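Gripper drops fabric edge on tool roll job, is it the finger tips or the settings?

Posted in Small Cells and Benches
April 20, 2018
114 views

Okska

We have one arm on a bench doing a single job. It picks up the free edge of a canvas tool roll, folds it over, lets go, and moves along to the next fold. Two black plastic fingers, parallel gripper, small camera at the wrist. It ran well enough from November until a few weeks ago. Now it loses the edge partway through the fold, not every time but often enough that someone has to stand there, which defeats the point of having it.

The firm that looks after it for us (Clurnau) came out, looked at it for the length of a cup of tea and said the fingers are worn and we want a new set plus a "full recalibration visit". The quote for the visit is several times the price of the fingers. I am not convinced. The tips are scuffed, I'll give them that, but they were a bit scuffed when it was working.

Things I have done already:
Wiped the fingers down with a damp cloth, dried them.
Raised the grip force from the setting Clurnau left to the highest the menu lets me have. It got slightly better for a morning and then it didn't.
Restarted the controller, because the manual says so on every page.
Swapped to a different roll from the same batch. Same result.

I haven't altered the taught positions and nobody else admits to it.

Before I pay for a visit, is there a way of telling whether it's the tips, the position or something inside the gripper? I can use a spanner and a hex key and I can read a manual, but I don't write programs. Please don't just tell me to buy the maker's service plan.

2 people also have this problem

Clostwood

Tips. Ours did the same. Buy new fingers, fit them, done. Ten minute job. I wouldn't bother with the visit.

Halilović

I would hold off on buying anything, and I'd want more than "ours did the same" before spending somebody else's money. Scuffs on a plastic fingertip tell you it has been touching things. They don't tell you it has stopped gripping. Do the cheap checks first and in this order, because each one spoils the next if you do it the wrong way round.

First, put the grip force back where it was. Full force on a thin edge bends long plastic fingers outwards at the ends, so you can end up pinching with the middle and hardly at all with the tips. That may be your "better for a morning". Write down both numbers before you change it.

Second, check the fingers are tight. Power off, lock off, air off too if yours has air. Take hold of each finger near the tip and try to rock it. There should be no click and no movement you can feel at the root. If there is, take the screws out one at a time, clean them, put them back and tighten to whatever figure is in your manual. Don't guess the figure, and don't go by what someone on a forum used on a different gripper. If a screw goes round and round, the thread has gone and that's your answer.

Third, the paper test. Cut a strip of ordinary printer paper and close the fingers on it at the normal force, from the pendant, at slow speed. Use tweezers or a long strip so your hand is well clear. Pull gently. Do it at the very tip, then 11 mm further back. If it slips at the tip and holds further back, the fingers are either worn at the end or no longer meeting square. If it holds at both, the tips are fine for grip and I'd stop blaming them.

Fourth, look at where it picks. Jog it slowly to the taught pick point with a roll in place and stop just short of closing. Look from the side with your own eyes and not only through the wrist camera. A camera that close makes the near finger look enormous and the far one look further off than it is, and people re-teach perfectly good positions on the strength of it. What you want is the edge lying under the gap, with both tips coming down either side of it and neither one pressing into the cloth before they close. If one tip lands early it pushes the edge away from the other, and no amount of force will get it back.

For comparison, our own arm does a roll not unlike yours, and we keep a view from the wrist to check against.
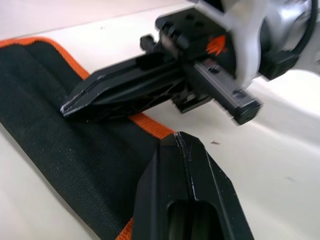
Wrist view over the orange edging. Note the white scuffs on the upper finger tip and the fine scratch near the tip of the lower one.

I wouldn't condemn either of those fingers on looks. Marks on the outside and along the ridge are cosmetic as far as I'm concerned. The faces that meet are what matter, and you can't judge those from a picture, mine included. Take yours off and lay each gripping face on something flat, a steel rule will do, with a light behind it. Light showing under the last bit of the tip is wear that counts.

Fifth, if all that comes out clean, run it with the gripper closing on nothing and listen. Gritty or uneven closing points at the slides. Canvas sheds fluff and it finds its way in. Brush it out, don't blow it in with an air line, and use only the grease the manual names.

About the recalibration: ask Clurnau in writing what they would be measuring, and what reading would make them say it was out. If they can't answer that, I don't see what you would be paying for. I've had one of those visits from a different firm. The report said "checked, OK" 200 words in a row and the fault was a loose finger screw.

You will need to check the pick point after refitting fingers, even the old ones. That is a job you can do yourself if you can jog the arm.

Okska

Thank you, that's more than I got from the visit. Force is back down. Upper finger moved when I rocked it, very slightly, and one of its two screws was not what I'd call tight. Done up to the manual figure. Paper holds at the tip now on both pulls. I haven't checked the faces against a rule yet and I'm not calling it fixed on one afternoon's running. I still have the quote here.

Diane Landry

Bit of a warning on the first reply. We fitted new fingers without checking anything else and the replacements were a hair longer than the old pair. First cycle, both tips went straight into the table. If you do end up changing them, measure old against new before they go on, and run the first few cycles at the slowest speed with your hand by the stop button. Also I'd keep the old ones, they are useful for trying things out on.

I don't agree that grease is something to leave until fifth, by the way. Ours was dry as a bone and it turned up as dropped parts long before it made any noise. But then ours is older and it picks up card, so take that for what it's worth.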